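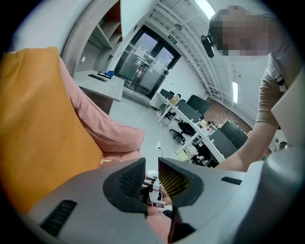
Remside Cushion Inners and Covers

Home | Seating | Soft Furnishings | Care Guides | Trade Orders | Contact

The Remside range is supplied by Heltwood to residential homes, libraries, hotels and waiting areas, and to private customers ordering in smaller quantities. Inners and covers are sold separately so that either may be replaced without discarding the other.

Sizes and fillings

Square inners are offered in 8 sizes. Each is available in hollow fibre or in a feather blend. Hollow fibre is recommended where cushions will be laundered often. The feather blend gives a softer, heavier cushion and should be shaken daily to keep its shape. An inner should be ordered one size larger than its cover if a full appearance is wanted.

Covers

Covers are made at our Jemo workroom and close with a concealed zip. The plain shades include mustard, salmon, slate and moss. Patterned covers are produced in short runs and may vary slightly in the placing of the design. Customers matching an existing order should quote the batch number printed on the care label.

Care

Plain covers may be machine washed at a low temperature with the zip closed. Patterned covers should be turned inside out and dried flat. Bleach must not be used on any item in the range.

Ordering

Plain square covers carry the stock code 434 and patterned covers the code 476, followed by the letter for the size. Trade orders of 1,000 pieces or more are quoted individually. Orders confirmed before noon on Friday are included in the following week's dispatch. Unused items may be returned in their original wrapping. Enquiries concerning contract supply should be addressed to Agathe Texier, Soft Furnishings Office.

Reader comments

M. Shboul: Is the moss shade also made in the long bolster size?

Heltwood: Bolsters are currently made in slate and mustard only.

Pauline: Feather inners are lovely but do go up a size, mine looked flat in the matching cover.

D.K.: Zip went on one after a year of washing. Replacement cover came without any fuss.

Contact us | Delivery and returns | © Heltwood. All rights reserved. | Back to top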